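Last updated: May

The handover fault is fixed, or at least it hasn't come back since Wednesday. Notes before I forget the details.

Symptom: the arm would bring the kettle to the pour position, hold for a second, then open the gripper 9 mm early. No error in the log. The kettle dropped onto its base hard enough to chip the plastic. We were running it cold and a third full, so the damage was one base and one wet power strip.

Pejman suspected the grip force threshold. I suspected the wrist sensor, because it had drifted before. We were both wrong. The release condition checks that the load has transferred, meaning the force on the wrist falls below a limit for 10 consecutive samples. When the arm slows down at the end of a move, the filtered force dips. Normally it dips for seven samples. After Nipon updated the Lodar driver the filter got slower, and seven became ten.

I replayed 2,633 logged moves through the new filter. The early release shows up only when the kettle is light, which explains why the full-kettle tests passed.

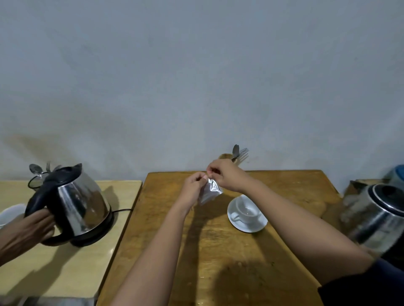
The fix is dull. Release now needs the force condition plus a position check against the base, and the joint velocity has to be zero. Mehrangiz also wants a hard lockout on release above the table – I agree, but it has to live in the safety controller and that means another round of validation.

Still open: the stop button took longer to respond than it should have. Afshin has the traces. Until he's done with them, water stays cold and hands stay off the table while the arm is powered.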